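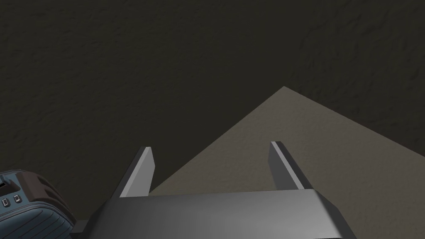
Sushil Ahuja told us in our first meeting that a estimate nobody can trace back is worse than no estimate, and that most sellers who consign to a small auction house never learn where their figure came from. We wrote that down and it became the starting point for the project.

Estimates and Hammer Prices at a Regional Auction House
Project report, September 2021

Background

Kistden is a general auction house that holds a sale of furniture, ceramics, silver and household goods every few weeks. Before each sale, every lot is given a low and a high estimate, which are printed in the catalog. The seller also agrees to a reserve, which is not printed and cannot be higher than the low estimate.

Our group wanted to know how often the hammer price fell inside the printed range, and whether the answer changed with the type of lot. We also wanted to see if lots carried over from one sale to the next did worse the second time. The second question turned out to be hard to answer with the records we had, and we only treat it briefly.

Data

Kistden gave us its sale records as spreadsheets, with the names of buyers and sellers removed. The full set held 2,780 lots. We left out lots that were withdrawn before the sale, lots sold privately afterward, and lots marked "no reserve, no estimate." We also left out the wine sales because those are run by a separate cataloger who uses a fixed price list.

From what remained we took a random sample of 400 lots for checking by hand. For each one we compared the spreadsheet with the printed catalog and the auctioneer's book. Most mismatches were typing errors, such as a low estimate entered in the high column. We corrected these and kept a log, which is in Appendix B.

The December sale was a problem. The lot numbers in the spreadsheet do not match the catalog after the first page of silver, probably because a late consignment was added. We matched those lots by description instead. Where two descriptions were the same (there are a lot of "Victorian teaspoons, set of six") we dropped both.

Method

Each sold lot was placed in one of three groups: below the low estimate, inside the range, or above the high estimate. Unsold lots were kept as their own group. We used the hammer price without buyer's premium, as the printed estimates do not include it.

We sorted lots into furniture, ceramics and glass, silver and jewelry, pictures, and other. Two of us sorted separately and then compared. We disagreed mostly on clocks and framed needlework. Clocks went to furniture and needlework went to pictures.

Results

Furniture most often sold below the low estimate, and large brown furniture did so more than chairs or small tables. Silver and jewelry stayed inside the range more than any other group. This makes sense, as weight and metal price set a floor that both the cataloger and the bidders can work out.

Pictures were the least predictable. One landscape cataloged at a high estimate of $300 sold for $691 after two phone bidders kept going. A few results like that pull the average up a long way, so we report medians in the tables.

For carried-over lots, we found too few that could be followed with certainty. Kistden gives a lot a new number each time it is entered and does not record the old one.

Limits

All of the records come from one house. We asked two others, Zoltov and Stedis, for similar data. Zoltov declined and Stedis did not reply before our deadline. We also had no record of how many people were bidding on each lot, so we cannot separate a poor estimate from a quiet room.

Suggestions

Kistden could keep the first lot number on file when an item is entered again. The cataloger's initials and one line on how the estimate was reached could be added to the same sheet. Furniture estimates should be checked against the last few sales before the catalog goes to print.

Appendix A: Tables by category
Appendix B: Log of corrections
Appendix C: Letter to sellers (draft)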